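Skanano Cloth Kit

Reading time: 6 min

The Skanano Cloth Kit is a product for teaching robots to handle clothes and other soft textiles. It is sold by the firm Forura and consists of a set of garments, a work surface cover, a task book and a software package called Perrin. The kit does not include a robot. It is made for laboratories and small companies that already own a machine with two arms and want it to learn folding, flattening and sorting of laundry.

The name is used for two things, which can cause confusion. In the older papers of the firm, Skanano means only the garment set. In the present catalog it means the whole kit, and the garments are called the textile box.

Background

Cloth is a difficult material for machines. A cup or a box keeps its form when it is lifted, and a robot can plan its grip from the form. A shirt takes a new form each time it is touched, and large parts of it are hidden under other parts. For this reason many systems that work well with hard objects do badly with a towel.

Forura began as a supplier of covers and protective sleeves for industrial arms. Its customers asked for test cloths which were always of the same weight and weave, so that results from one month could be compared with results from the next. The firm first sold such cloths in single packs. The task book came later, and the software was the last part to be added.

Contents

The standard kit contains 55 textile pieces. Most are garments in adult sizes, and the rest are towels, pillowcases and square test cloths. All pieces are washed before packing, because new cloth is stiffer than cloth in normal use. Each piece has a number sewn inside the hem. The number is small and is meant for the operator, not for the cameras of the robot.

The surface cover is a large sheet that is laid on a table or another flat base. It is supplied in several plain colors, and the buyer can order the one that differs most from the garments in use. The manual advises that the cover should not be pulled completely tight. A home bed or sofa is rarely smooth, and a robot which has only seen a smooth table may take a crease in the background for the border of a garment.

The task book describes 96 tasks. Each task has a starting state, a final state and a time limit. The starting state is given in words and also as a drawing, for example "garment crumpled, one sleeve free." The tasks are ordered in four levels:

Level 1: flattening and moving of a single flat cloth
Level 2: folding of a single cloth from a flat start
Level 3: garments with sleeves or legs, from a flat start
Level 4: garments from a crumpled start

Level 4 is the largest part of the book and takes the most time to complete. Users can leave out a level, but the Perrin software will then mark the report as partial.

Method of work

A session is normally done in an ordinary room. The manual does not ask for a closed laboratory, and it says that people may continue their work at other tables during the recording. Background movement is considered useful, as a home robot must later do its work where people sit and walk.

The operator first lays the cover, selects a task in Perrin and places the garment according to the drawing. After this the operator steps back, and the task is carried out either by the robot alone or by the robot under remote control. In both cases the camera images and the arm positions are saved together. When the time limit ends, the operator judges the result on a scale of 9 points. Perrin makes its own estimate from the last image, and the two values are stored side by side.
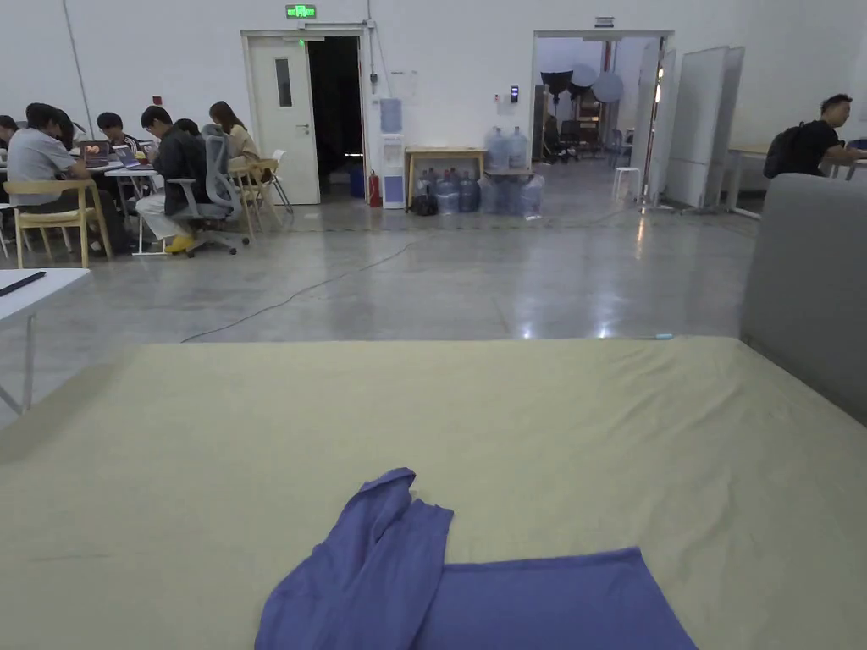 Last changed: November

One of the main difficulties at Level 4 is the mixed state, in which one part of the garment is already smooth and another part still lies in a heap. The lavender-blue piece on the khaki-yellow cover is of this type: its right part is spread flat as a rectangular panel, while the left part is bunched up in loose folds. From above, it is hard to say how much cloth is inside such a heap. A system that pulls on the heap can easily disturb the flat part.

The task book gives two ways to continue from a mixed state. In the first, one gripper holds the flat part near the border of the heap, and the other draws the loose cloth slowly away. In the second, the whole garment is lifted and laid down again. The second way is simpler to teach, but it loses the work already done and it needs more free height over the table. The manual recommends the first way for thin cloth and leaves the choice open for heavy pieces.

Contrast between garment and cover is also treated in this part of the manual. A cool color on a warm, pale cover is easy to separate for most cameras. Once a robot succeeds with such a pair, the operator is advised to change to a cover closer to the color of the garment.

Software

Perrin runs on a common laptop and is connected to the robot controller by cable. It has a recording window, a list of tasks and a report page. Recorded sessions can be exported in open formats, so the buyer is not bound to Forura for the training itself. The training can be done with any suitable program.

The report page shows the result for each task, the time used and the number of times the garment was gripped. A separate column shows where the estimate of Perrin and the judgment of the operator are far apart. According to the manual, these cases should be looked at again before the session is used for training. The interface is in English only.

Versions

Two versions are on sale. The standard version has the contents described above. The smaller version, called Skanano Start, has the tasks of Levels 1 and 2, the square test cloths and one cover. It can be extended later, but the price of both purchases together is higher than the price of the standard version.

A third version for hospital linen was offered for a short time under the name Kellura. It had larger sheets and required two operators to prepare each task. It was taken out of the catalog, and its task drawings were moved to an appendix of the task book. The name Kellura is now used by the firm for its replacement service, in which worn pieces are exchanged for new ones with the same numbers.

Reception

Users have generally valued the task book more than the textiles. Similar garments can be bought in any shop at a lower cost, but a complete list of starting states takes long to write and is hard to keep consistent. Small teams have also found it useful that a new operator can prepare the tasks after one day of practice.

Criticism has been directed mainly at the scoring. The scale leaves room for personal judgment, and two operators can give different points to the same folded shirt. Forura answered by adding example drawings for the middle of the scale, where the differences were greatest. Another complaint is that the kit has few knitted pieces. Knitted cloth stretches when it is gripped, and a robot trained only on woven cloth can pull it out of form.

The drawings themselves have been called too tidy. A crumpled garment cannot be placed twice in exactly the same way, and the manual accepts this. It asks only that the free parts named in the text, such as a sleeve or a collar, are visible at the start.

Care of the textiles

The pieces should be washed at low temperature without softener, which makes the cloth more slippery and changes the grip. They are dried flat and stored without folding, so that no fixed fold lines appear. A piece with a damaged hem should be removed from use, even when the damage is small, as grippers tend to catch on loose thread. The covers may be ironed, although the manual asks the operator to let them rest on the table for some hours before the first recording.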